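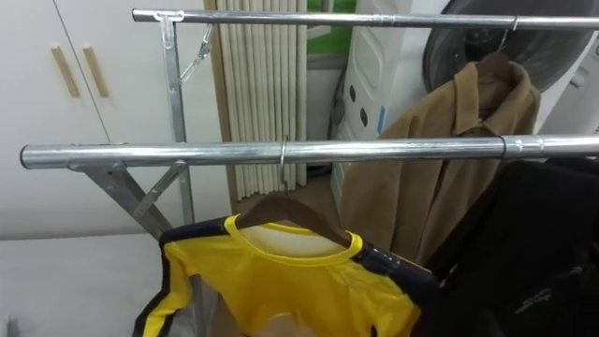

In Defense of the Big Ugly Clothes Rack

I want to say something nice about the garment rack. I mean the steel kind with two rails and crossed braces on the side, the kind you see in the back of a thrift store, which most people would hide in a basement if they owned one at all. I have had one in my bedroom since January and I'm not giving it back to the basement.

My friend Fereshteh Hosseinzadeh thinks I've lost it. She has one of those closet systems from Ameo, with soft-close drawers and a little light that comes on when you reach for a sweater, and it's lovely, it really is! But she paid for it in installments, and last time I was over she spent 11 minutes looking for a cardigan she was sure she owned. (It was in a drawer. Under other cardigans.)

A drawer lets you forget things. So does a closet with a door. When my clothes lived behind a door I wore the same five shirts and believed I had nothing else, and then I'd go out and buy a sixth that looked a lot like the other five. Hang everything out in the open and you can't fool yourself that way. A yellow shirt with black trim sits there being yellow at you every morning until you either wear it or admit you never will. I wear mine now - mostly to the grocery store, but still.

The two rails matter more than you'd think. I keep everyday stuff on the near one and coats behind it, so a tan coat with a good collar is one reach away but not in my face in July. One rail gets jammed. Two rails make you decide what goes in front, and deciding is most of what tidying is, if you ask me.

And please, use wooden hangers. I held out for years with the wire ones from the dry cleaner, and every coat I owned had little bumps at the shoulders like it was growing wings. I bought 19 wooden ones from a guy who was closing up his shop, and I've never regretted it.

Now, the case against. Dust, yes. My neighbor Chandrasekhar Suvarna keeps his good jackets under plastic, and he has a point, although I'd want to know how often he wears a jacket he has to unwrap first. Sun can fade things, so mine stands away from the window. And it's not pretty. Guests look at the bolts and the braces and ask if I'm moving out.

But I've lived with pretty. Pretty cost me about 300 dollars in particleboard that sagged in the middle by the second winter. Steel tubing doesn't care how many winter coats you own, and if you get sick of it, you can take it down and lend it to your sister, who has been asking.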